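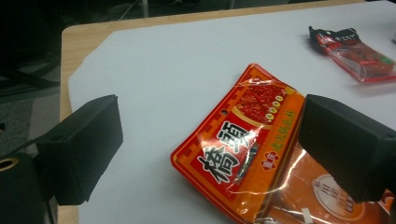
Seasoning Packets and Salt in Student Meals
Project report, Food and Community module
Diệp Ngô and Huệ Thái

1. Background

Many students in the Jokcombe residence halls cook for themselves on weeknights, and a lot of that cooking starts with a ready-made seasoning packet. We wanted to know how often packets are used, whether people read the label, and whether they use the whole packet at once. Our tutor suggested keeping the project small, so we left out canned sauces and stock cubes.

2. Method

We wrote a short paper survey and left copies in the shared kitchens of 2 halls, Hellance and Voria, during October. We got 57 completed forms back. After that we interviewed 5 students who had ticked the box saying they were willing to talk. The interviews took place in the Hellance kitchen in the early evening, when most people were cooking anyway. Huệ asked the questions and Diệp took notes.

One question had to be dropped. We asked "How much do you use?" without giving a unit, and the answers could not be compared - some people wrote spoons, some wrote packets, and a few wrote "enough."

3. Results

Most students who answered use a packet at least once a week. Noodles and rice were the dishes named most often, followed by soup. Few people said they check the sodium figure before buying. Price and flavor came first.

In the interviews, two students said they pour in the whole packet because an open one spills in the cupboard. Another buys loose spices from Hồ, the grocery near the bus stop, and mixes her own in a jar. She told us it tastes weaker at first and that she got used to it after a few weeks.

Voria has a smaller kitchen with no private shelves, and several forms from there mentioned storage. We did not expect this and had no question about it.

4. Limits

The forms were filled in by people who chose to pick one up, so they may cook more than the average student. We did not measure any salt ourselves. The survey was in English only.

5. Next steps

If we repeated the project we would ask about storage and give a teaspoon as the unit. We would also like to try a shared spice shelf in Voria for one term and run the survey again afterward.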